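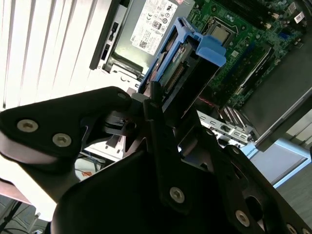
Strip-down bench, Wosdale workshop – notebook entry, Monday, October

Purpose of the session: to establish a standard order of work for removing hard drives from desktop towers received under the Bredham contract, and to record any point at which the present work sheet requires amendment.

Unit worked on: desktop tower, bench reference 841. Laid on its side on the bench with the side cover off. Power supply, motherboard and processor all present on opening. One hard drive, held in a blue plastic carrier with a tab handle of the same colour. The connector strip of the drive is accessible once the cover is removed.

Start 9.40. The mains lead was confirmed absent before the unit was brought to the bench. The data cable and power cable are to be released from the drive before the carrier is touched. The existing work sheet places this step after the carrier, and the order should be reversed. On two earlier units of the same type the cable was found under strain when the sheet was followed as written.

Carrier. The blue tab is the only part of the carrier which should be handled. Pressure on the long side of the plastic bends it and makes the drive bind against the chassis. The carrier should be drawn out squarely, and if it stops it should be returned fully and started again. No tool is to be used as a lever between carrier and chassis. The board lies close by and its small components are easily damaged.

The processor is to be left in its socket at this stage. Removal of processors is covered by a separate sheet and will be carried out at the second bench, where the trays are kept.

Labels. The label on the power supply is to be left in place and legible, as Stoica will not accept power supplies for resale without it. The same applies to the barcode sticker on the motherboard. Adhesive asset tags on the outer case may be removed in the usual way.

Batch position at midday: 38 units opened out of an expected 300. Of these, 8 were set aside with cracked carriers. The cracks were in the same place each time, at the root of the tab, and it is thought that they date from before receipt. Spare carriers have been requested from Litum and no delivery date has been given.

Seating check. Where a drive is to be refitted after wiping, the carrier goes in at a slight angle and is then brought square – the gold pins should not be touched at any point, and the tab should finish level with its neighbour where there is one. 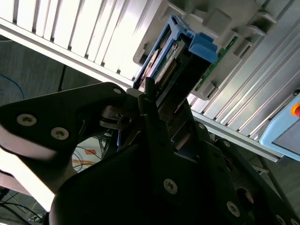 A note left in the margin by the afternoon shift asks whether the angle is necessary, as the carriers on the earlier Bredham towers went straight in and a single method for both would be easier to teach. The point is accepted for the earlier type. Both methods will be tried on the next ten units and the work sheet held in draft until then.

Bench cleared 16.15. Drives transferred to the locked cabinet and entered in the register.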